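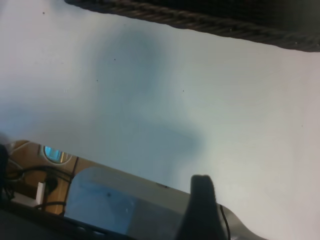
Hilo sobre lo de anoche, que todavía tengo la voz hecha polvo. Soy mezzo, estudio tercero de hidrología y llevo desde septiembre ensayando con el coro Zula una ópera de cámara que casi nadie ha oído. Mi cabeza antes de cantar es una superficie blanca con una sombra gris azulada en medio, de bordes borrosos, y cuatro motas sueltas que deben de ser la letra (vale, son cinco, las acabo de mirar bien).

2/ La obra se llama "Borkowska" y dura una hora y pico. Hago de la hermana mayor, que canta poco en el primer acto y luego no se calla. Tengo un aria de 9 minutos en polaco. ¡Yo, que no hablo polaco!

3/ Me la enseñó Henryk Sikora sílaba a sílaba, con una paciencia de santo. Me mandaba audios a las once de la noche diciendo "otra vez, pero con la ł más redonda". Tengo 182 audios suyos en el móvil y no pienso borrar ninguno.

4/ Lo del examen: a las cuatro tenía el parcial de transporte de sedimentos y a las ocho, función. Salí de la facultad corriendo con la calculadora en el bolsillo del abrigo y calenté la voz en el autobús, bajito, mirando por la ventana como si no fuera yo.

5/ La sala Plolell tiene casi 18 filas y estaban llenas hasta la última (mi madre en la tercera, llorando desde la obertura, que es que ni había salido yo todavía).

6/ Me comí una entrada en el segundo acto. Dos compases. El director me miró, yo miré al clarinete, el clarinete siguió como si nada y me enganché en el tercero. Clarinete, te debo una cena.

7/ Repetimos el día 13 en el Nutow, que es más pequeño y suena mucho mejor. Las entradas se compran en la puerta y los estudiantes pagan la mitad.

8/ Del parcial hablamos otro día. Me voy a hacer una infusión de tomillo y a dormir.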